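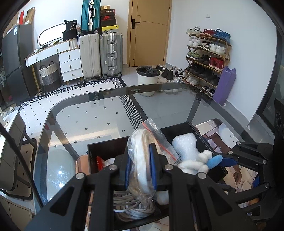

To: Hornstead Robotics Club list
From: Kacper Kalinowski
Subject: Re: box task, item list and order

Märta Eklund wrote:
> Are we keeping the bagged items in the box task? Odair thinks
> the film is too slippery for first-years. Also, where are the
> run logs? I have everything up to 161.

Yes, the bags stay. Both grippers have blue pads and everyone should learn to grip through plastic before we move on to the parts tray in August. Ingeborg has the logs from 162 to 281 and will put them in the shared folder tonight.

Changes from last term:

1. Two people per run, one gripper each. Say out loud which item you are going for.

2. Bagged items first. Close the pads on the bundle itself, not on loose film.

3. The plush comes after the bags. Take it by the white part and leave the blue tip free. One gripper on it at a time.

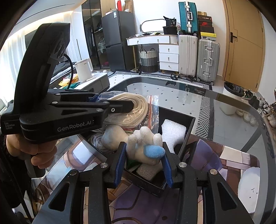
4. Foam last. Grip it lightly, it crumbles.

5. Write down every drop, including the ones over the box.

If you can't make the 36 runs before the Zirkcombe meet, tell Anju Sandhu and she will move your slot.

Kacper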